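Keep the Small Table Clear
By Aisyah Kwok

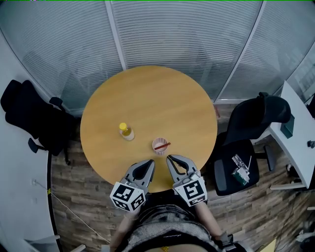
Shared offices rarely lack desks. What they lack is a surface that belongs to no one in particular and is kept that way. At the Zollesstead building, where 263 people hold a pass, the round tables between the workstations were bought for this purpose. They are meant for short conversations, for a cup set down during a call, for reading a page away from a screen. Too often they serve as storage.

The pattern is familiar to every office manager. A bottle is left at noon, a cup joins it, and by 4 the table is treated as taken. Chairs suffer the same fate. A package placed on a seat removes that seat from use as surely as a broken wheel would, and few colleagues will move another person's belongings in order to sit down.

My colleague Lautaro Cáceres has argued that the remedy is more furniture, and the Maldonado office did order additional side tables in July. I respectfully disagree. Those tables filled within weeks, and the aisles became narrower.

A modest rule would serve us better. Whoever leaves a shared table takes everything from it, including drinks that are not finished. Parcels go to the mail shelf or under the owner's own desk. Paper is picked up from the floor by the person who sees it first. The rule costs nothing to adopt, and I would ask that it be added to the house guidelines before the next intake of members.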